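Swapping the old Castside for something with a smaller tank

So I finally did it. After two winters of saying I would, I sold the big Castside twin and came home from Stetenville on a Bickerstaff 592. It's November 2023, it's 38 degrees out, and I have a new-to-me motorcycle sitting in the garage that I've ridden exactly twice. Great timing, as always.

I should back up a bit. The Castside was a lovely bike and I will not hear a word against it. It went on long trips without complaining and it had that low, lazy rumble that made people come out of gas stations to talk to me. But it weighed as much as a cow, and every time I had to push it backward up my sloped driveway I thought about my knees. I'm 57. My knees and I talk a lot these days.

The plan was just to look. My friend Sheila Holroyd had her eye on a Stundula scooter for getting to work, and she wanted company for the drive to Stetenville, so I went along and promised myself I'd keep my hands in my pockets. You can guess how that went. The Bickerstaff was parked right by the door, dark red, with a few scratches on the left engine cover and a seat I could get both feet down from. Both feet flat! I hadn't managed that on any bike in years. 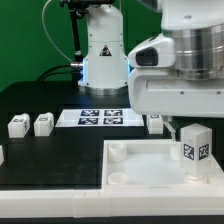
White arm, green backdrop.

The guy at the shop was nice about it and let me sit there for ages while Sheila did her paperwork. Then he asked if I wanted to take it around the block, and the block there is more like a six mile loop past the reservoir, so I got a decent feel for it. First impression: the clutch is so light I thought the cable had come off. Second impression: the mirrors are useless. I could see my own elbows very nicely and nothing else.

The engine is the part I was worried about. Going from a big twin to a 592 sounded like a step down, and on paper I guess it is. On the road I didn't miss much. You have to use the gearbox more, and if you're in too high a gear coming out of a slow corner it sort of shrugs at you. Kick it down one and it wakes right up. I'd gotten lazy on the Castside, leaving it in fourth and letting it chug through everything, so there's some relearning going on (and some swearing inside the helmet).

It had 2929 miles on it, which made me a little suspicious. A bike that's five years old with that few miles has mostly been sitting, and sitting is hard on them. I asked about the battery and they'd put a new one in. I asked about the tires and got a bit of mumbling, so I looked at the date codes myself and they were the originals. Plenty of tread, but old rubber is old rubber, and the cold mornings around here make it worse. I got them to knock the price down enough to cover a new front, and I'll do the rear in spring.

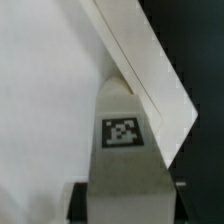
Riding it home was the fun bit. Sheila drove my truck and I took the back way, down through the orchards, wearing every layer I'd packed. I had forgotten how much wind you get with no windshield. On the Castside I had that big ugly screen and could have eaten a sandwich behind it. On this thing my chest was a sail the whole way, and by the time I got to the bridge my fingers had stopped reporting in. Heated grips are going on the list.

The list so far, if you're curious, is heated grips, mirrors that point at the road, a small screen, and a luggage rack. I want a rack that doesn't look like a bakery shelf and I'm having a hard time finding one. If anybody reading this has the same bike and has put a rack on it, please leave a comment, I'd love to hear what bolts you used. The manual is no help at all.

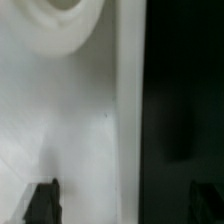 My second ride was just to the hardware store and back, 10 minutes each way, and I stalled it at the light in front of a school bus full of kids. They cheered. I waved. We all moved on with our lives.

One thing I do miss is the fuel range. I used to fill up and forget about it, and now the little light comes on before I've had time to get hungry. It's fine for around here. For the trip up north next summer I'll have to plan stops like a grown-up, and Sheila says she's coming along on the Stundula, so we'll be stopping every hour anyway.

Next job is the oil and the chain, which was bone dry when I checked it last night. I've got the stand up and the filter on order, and it should get here in December if the parts place is right. I'll put up a post when it's done.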